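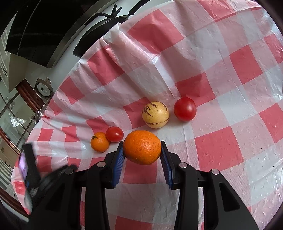

Abla Mansour says a pepino should go in the fruit bowl, never the salad, and she won't budge. I'm with her after Saturday-style grazing at the Jostthorpe produce swap, back again for September 2018! I went home with tomatoes, one big orange and a pale yellow pepino (my first ever). Tables were 3 dollars each, and the money goes to the Trovton seed library. The next swap is in December – bring your own bags, please.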